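[Jitton-build] Re: finger pads slipping on thin handles

From: list member, Virkimcombe shared workshop
Date: Sep 17, 2018
To: jitton-build
Subject: Re: [Jitton-build] finger pads slipping on thin handles

On Monday the Vodport bench wrote:

> We have the second Jitton gripper together, printed from the current files
> with no changes except longer screws in the finger mounts. It holds blocks
> and bottles without trouble. Thin handles are another matter. A pencil or a
> spoon will sit between the pads until the far end touches something, and
> then it rotates in the grip. Squeezing harder makes it worse.
>
> Questions:
> 1. Is anyone running a softer pad face, and if so, what is under it?
> 2. Does the trigger linkage really need the return spring listed in the
> parts file? Ours feels very stiff.
> 3. What are you using for test objects? We would like numbers that can be
> compared with someone else's.

Taking these in order, with the test setup under 3.

1. Pad face. We went through the same thing in June. With a rigid pad on a round handle you have a line contact on each side, and a line contact does very little against a moment about the closing axis. More closing force flexes the finger at its root, the two faces stop being parallel, and the contact shrinks toward one edge. That matches what you report about squeezing harder.

Check parallelism first. Close the fingers on a strip of paper at the tip, then at the root. If the strip pulls out freely at one end and tears at the other, fix that before you touch the pad material. Ours was out because one mount had been printed on its side. Reprinting it flat cured most of the rotation by itself.

After that, a thin rubber facing helps. We tried two thicknesses. The thick one holds well, but the object shifts when the load changes direction, and you can no longer say where the tip of the tool is. The thin one is the better compromise. Glue it over the whole face and trim it flush. If you stop short of the edge it will start to peel from there.

2. Return spring. Yes, keep it. Without it the fingers hang partly closed when the tool points down, and the encoder zero wanders. The stiffness is more likely friction in the linkage. Run a drill bit through the pivot holes by hand until the pins turn freely, and put washers on both sides of the trigger. The Hidayat variant of the linkage uses a shorter arm, if you still find it heavy after that, but you lose some opening width and the calibration table has to be redone.

3. Test objects. We use ordinary tableware on a light wooden table. It is cheap to replace, and the thin handle is exactly the case you are asking about. The current set is a white cup on a saucer, a brown spoon and a cream-colored tray.

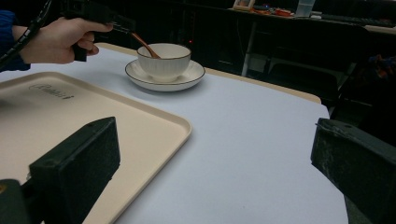
The procedure is 20 trials per pad type, with the same operator for the full run. A trial starts with the fingers open and ends when the spoon has been let go in the cup. We score it as a failure if the spoon rotates enough that the operator has to regrip, or if the cup moves on the saucer. Partial credit is not given. We tried a graded score in the beginning and two operators could not agree on it.

Log the trigger position for every trial, including the failed ones. The firmware default overwrites the buffer after 1000 samples, so either raise the limit in the config file or dump the log between trials. I lost most of an evening's data before I read that part of the firmware.

A few points on the setup itself:

The starting layout has to be repeatable. Mark the saucer and tray positions on whatever covers the table. If the cover can slide, tape down its corners, or your marks mean nothing by the end of the run.

Keep the light on the tabletop and let the room behind go dark. The tracking holds up better for us with a dim background than with a lit one full of shelving and cables. Glazed ware does give a bright reflection on the inside wall. If your detection picks that up as a feature, move the lamp. Do not try to tune it out in software.

Secure the cable to the handle with some slack. A cable that pulls on the tool during the approach will show up in your results as pad slip.
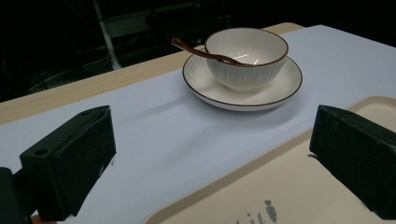
Spoon in the bowl, fingers open, tray at lower right.

One thing I would change if we were starting again is the handle geometry. A curved handle gives a different result depending on where it is gripped, and we did not control for that in the early runs. Either mark a grip point on the spoon or record the distance from the end. We now do the former, with a pencil line that has to be redrawn when it rubs off.

On part numbers: the finger in the repository is still revision 4. There is a later file in the test branch with a deeper pocket for the facing, but its screw holes do not line up with the old mounts, so do not mix the two. If you print the later one, print the mounts from the same branch.

I can post the trial sheet as a plain CSV if it is of use to Vodport. The columns are trial, pad type, start position, trigger at contact, trigger at release, and result. Please keep the same column order so the files can be joined without editing.

Still open on our side is whether pad wear matters over a long series. The only change we have logged so far is scuffing on the faces, and I do not have enough runs on one pair to say anything about grip. If your bench has an older pair, please run it against a new pair before you throw it out.

--
Virkimcombe workshop, bench 99
jitton-build mailing list
To unsubscribe, send a message with "unsubscribe" in the subject line.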